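Plellura Hand-Held Gripper: Operator Guide
Section 4. Gathering examples in shared rooms
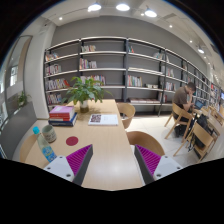 Figure 4.1. View from the gripper camera at the near end of a reading table, fingers open.

This section covers recording in rooms that stay open to other people: libraries, canteens, common rooms. It assumes you have done the bench set-up in Section 3. The sales sheet says a new operator can be gathering good examples in minutes. You can certainly be gathering examples in minutes. Whether they are good is what the rest of this section is for.

4.1 Before you go in

1. Get permission from whoever runs the room, in writing, and carry a copy. A nod at the front desk lasts until the shift changes.
2. Charge both batteries. The indicator on the handle shows four bars for far longer than it deserves to. Go by the charger light.
3. Empty the card. The recorder will warn you when it is full, but it does so by stopping.
4. Wipe the lens with the dry cloth. Look at it under a lamp afterwards, as smears show up badly under ceiling lights.
5. Check that the finger screws are tight. Finger tight is not enough.

CAUTION: Do not use thread glue on the finger screws. The mounting plates will crack when you come to change the pads.

4.2 Choosing the table

1. Pick a table with a few ordinary things on it. In Figure 4.1 the tabletop holds a clear bottle with a turquoise cap, a cup, a dark red coaster, a stack of books and a plant in a glass vase. That is plenty for one session.
2. Leave the things where they are for the first ten recordings. Tidying first is the commonest fault we find in submitted work, and a system taught on tidy tables does poorly on any other kind.
3. Stand at the end with the clearest floor. You will be stepping back and forward without looking down.
4. Note any glass or clear plastic on your sheet. The tracking software is said to cope with both. Our own checks do not bear this out, so mark those recordings "C" and let the reviewer decide.

NOTE: People in the background matter. The man seated at the laptop in Figure 4.1 is side-on with his head lowered, and the software's face blurring may or may not pick up someone in that position. Do not rely on it. Ask, or turn your approach so that other readers are out of view.

4.3 Starting a session

1. Hold the gripper level over the near edge of the table with the fingers open.
2. Press and hold the side button until you hear two beeps. One beep means the camera is running and the position tracking is not. The recording will look fine and be useless.
3. Keep still for 6 seconds.
4. Move the gripper slowly left, then right, so that the camera takes in fixed things such as shelving and window edges. The tracker needs these. Blank walls and plain tabletops give it very little.
5. Return to the starting position and begin the first task.

The curved view with black corners is normal for this lens. Do not crop it or run it through a straightening tool before sending.

4.4 Recording a task

1. Say the task aloud before you move: "cup to coaster", for instance. Keep the wording the same each time.
2. Bring the open fingers to the object at the speed you would use with your own hand. Operators tend to slow down when they know they are being recorded, and the system learns the slowness along with everything else.
3. Close on the object with the ribbed pads square to it.
4. Lift, move, set down, open, and draw back before you stop the recording.
5. If you fumble, carry on. Mark it "F" on the sheet. Do not delete it.

CAUTION: Do not lift open drinks. Do not lift a glass vase at all, whatever the task list says. Earlier task lists, up to the March issue, included "move vase". That line has been withdrawn.

4.5 How many is enough

The Brodumeo training package asks for 106 recordings per task and shows a green tick when you reach that number. Treat the tick as a count and nothing more. In our own trial, led by Chae-won Baek, we sent in 323 recordings of one cup task, and the trained arm still missed the cup when it was put at the other end of the table. Nearly all of the recordings had been made from the same side.

So change something every few recordings: where you stand, which way the cup faces, what sits beside it. Write down what you changed.

4.6 Sending the work in

1. Copy the card to the Hong drive before doing anything else.
2. Watch at least one recording in every ten, all the way through. The quality score given by the software measures sharpness and tracking. It has no idea whether you picked up the right thing.
3. Attach your sheet, including the "C" and "F" marks.
4. Put everything back where it was on the table and tell the front desk you have finished.

Corrections to this section go on the Wikis page for operators. Steps 4.3.2 and 4.4.5 were last changed on 17th December, and printed copies older than that should be thrown away.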